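Delta towns to share the cost of adapting to higher seas

A regional fund to help low-lying towns prepare for rising seas will open for applications in January, under an agreement reached by public authorities and lenders after 2 years of negotiation.

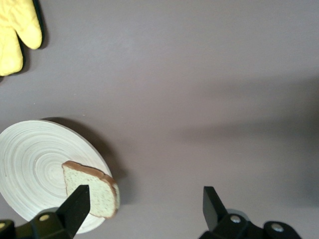

The Jovard Adaptation Facility will offer grants and long-term loans for flood defenses, drainage, freshwater storage and the restoration of coastal wetlands. It is intended for municipalities that are too small to borrow on their own at reasonable rates, and that have for the most part been left out of international climate finance.

The first round is limited to the Gukum delta, where 1489 households live on land that is expected to flood regularly by the middle of the century. Saltwater has already reached several of the wells on the seaward side of the delta, and farmers in the lower districts have given up rice for crops that tolerate brackish soil.

Under the agreement, the facility will cover up to 90 percent of the cost of an approved project. The remainder must come from the municipality, which may count labor, land and materials as part of its contribution. Earlier drafts had asked local governments to provide a quarter of the cost in cash, a condition that the delta towns said would have excluded most of them.

“Countries and towns that have added very little to the problem should not be asked to borrow at commercial rates in order to live with its effects,” the facility said in a statement issued with the agreement. “The terms adopted this week recognize that principle, and they also recognize that lenders need to know how the money is spent.”

Who pays, and for what

The question of how to divide costs between wealthier and poorer members had held up the talks on several occasions. Donor governments wanted the facility to give priority to projects that reduce emissions as well as protect against flooding. Recipient governments replied that a seawall or a raised road cannot be expected to do both, and that such a rule would steer money toward energy projects that already have other sources of support.

The compromise sets aside separate funds for the two purposes. Adaptation projects will be judged on the number of people protected, the expected life of the works and the plans for maintenance. Projects that cut emissions will be considered under a smaller allocation, with its own application form and a later deadline.

Maintenance received particular attention in the final text. A review of earlier coastal works in the region found that many pumps and sluice gates had fallen out of use within a few years of installation, usually for lack of spare parts or trained operators. Applicants must now show who will be responsible for upkeep and how it will be paid for once construction is complete.

A pilot in Tyagi

The terms draw in part on a pilot program in the neighboring district of Tyagi, where mangrove belts were planted along an eroding stretch of shore and older embankments were rebuilt behind them. More than 3000 people took part in the planting, most of them from fishing villages close to the works.

An evaluation of the pilot reported mixed results. Young trees survived well in sheltered inlets, but losses were heavy on the open coast, where seedlings were washed out before their roots had taken hold. The evaluation recommended that planting on exposed sites be preceded by low brushwood fences to trap sediment – a measure that adds to the cost but had been left out of the original budget. The facility has adopted this recommendation as a condition for mangrove projects on open shores.

The report also noted disagreements over access to the planted areas. Some families had collected firewood and shellfish there for generations and were not consulted before the boundaries were drawn. Future applicants will be required to hold public meetings before submitting a plan, and to publish a record of the objections raised and the response given to each.

Next steps

Technical guidance for applicants is being translated into the languages used in the delta and will be available from district offices as well as online. An information session for municipal staff will be held on Saturday at the Gukum district hall, beginning at 10 a.m. A second session, on budgeting and procurement, will follow once the application forms have been released.

Proposals will be reviewed by an independent technical panel, with decisions expected within four months of the closing date. Towns whose proposals are turned down will receive written reasons and may apply again in the following round.

The agreement does not settle whether the facility will be extended to inland areas affected by drought. Members have agreed to return to that question after the first projects in the delta have been approved.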